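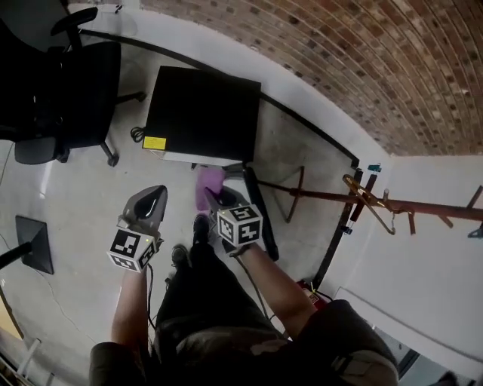

The open day at Lollstead began at two and I left with one firm opinion, that demonstrations of robot training should be run by the people who do the dull part. Olex did this, and it was the most useful afternoon I have spent on the subject.

The usual format is familiar. An arm performs a task it has performed many times, visitors applaud, and the question of where the skill came from is left to a slide. Olex left the arm switched off until the last hour. Before that, Oratile Van der Merwe, who runs data collection on the Amin project, worked with a pair of hand-held grippers, one per hand, each carrying a white cube printed with black square markers. The markers give the software a position for each gripper. Everything the arm later learns starts with a person squeezing those two devices and moving them about.

She told us that the current set holds 1838 usable recordings out of 2063 attempts. I would like every firm in this field to publish that pair of numbers. The gap contains dropped objects, markers hidden behind a sleeve, and takes where the operator hesitated. Her rule is that a hesitation is thrown out even when the task succeeds. I think she is wrong, as a machine that never sees a pause will not learn when to make one, but at least the rule was stated and could be argued with.

Visitors were then allowed to try. My own attempt at folding a cloth took 60 seconds and would have been rejected on several grounds. The cables pull slightly at the wrist, and one starts to move the whole forearm where a finger would do. That habit goes into the data too, and a buyer ought to ask how it is dealt with.

The switched-on arm was slow and dropped the cloth once. Kundemum, who are paying for part of the work, seemed unhappy that we saw it. They should insist on it next time, and put the rejected recordings on a screen beside it.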